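We use cookies to remember your basket and to see which pages people like. By carrying on you agree to this. Accept | Manage settings

Stenwood Three-Tier Shelf

If you have been looking for a small shelf unit that doesn't shout for attention, we think you'll get on very well with the Stenwood. It has been in our range longer than almost anything else (it was the second thing we ever sold, after the Oso peg rail) and we are still very fond of it.

There are three shelves in light, pine-coloured wood, held between black metal side legs, and that's really all there is to it. People buy it for hallways, for bathrooms, for the end of a bed, and an awful lot of people buy it for children's rooms, where it tends to fill up with soft toys within the hour! The boards sit low enough for little ones to reach, so there is at least some hope of things going back where they came from.

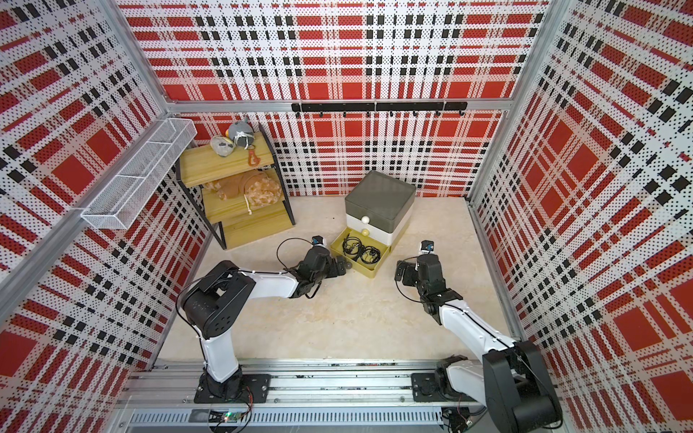 We're often asked what goes well with it. Our own favourite is the Ghorbani drawer unit, with its white drawers, round knobs and dark grey top, and the mustard-yellow drawer at the bottom that has become our unofficial home for cables and earphones. The two look lovely side by side in a corner. If your floor is already full, have a look at the Zistby wire basket, a long white one divided into compartments, or the black hook rail, both of which go up on the wall and leave the floor alone.

The Stenwood comes flat, with an Allen key and a bag of fixings, and most customers have it standing in the time it takes a pot of tea to brew and be drunk. Do leave the bolts a little slack until all three boards are in, then go round and tighten everything. A wipe with a soft, barely damp cloth is plenty for cleaning. Please fix it to the wall if children will be using it; the bracket is in the box.

Product code: 1407
Shelves: three
Height: 142 cm shelf packaging, laid end to end with the leg pack
Fixings and wall bracket included

We have sold over 2,670 of these now, and 319 of you have been kind enough to write a review. The next batch is due in April, so if it shows as out of stock, pop your email in the box and we'll let you know as soon as it lands.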